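Household Tidying and Resetting Study – Call for Participants
Reference 2131

Enwood is recruiting adults to carry out ordinary tidying tasks in a furnished open-plan room. The study records the order in which people return household articles to their places and the time taken for each task.

Session format
Each session runs for 45 minutes, including sign-in. Participants complete a set of short tasks from a printed card: straightening cushions, sorting bags, returning small items to shelving, moving light furniture and putting it back. Between tasks the room is reset by study staff. Task cards follow the Kettani layout, revised in September. No prior experience is needed and no practice is given beforehand.

Eligibility
Applicants must be 18 or over, able to stand and walk for the full session, and comfortable lifting a small table or stool. Corrected vision is acceptable. Anyone who took part in the earlier Skuker kitchen trial is not eligible – the task cards overlap.

Payment
Gift card on completion, plus the transit fare each way. Participants who withdraw partway through still receive the fare.

What to wear
Closed, flat shoes with a non-marking sole. Sleeves should sit above the wrist or fasten at the cuff. Leave rings and bracelets at home.
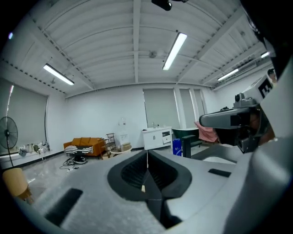
Tasks are confined to the sitting area and the adjoining storage, and a participant may be assigned either or both. Sitting-area cards cover the orange leather sofa, the low black side table and the striped cushion. Storage cards cover the metal shelf rack and the bags kept on the white ledge under the window blind. Cables on the floor near the table are to be stepped over and left in place. The water dispenser may be used between tasks.

How to apply
Send your name, daytime phone number and preferred session times to the Enwood study desk, extension 951, or leave the form at the front counter at 700 Fukby Centre. Quote the reference number. Applications close Friday, December 2, 2022. Late forms will be held for the next intake.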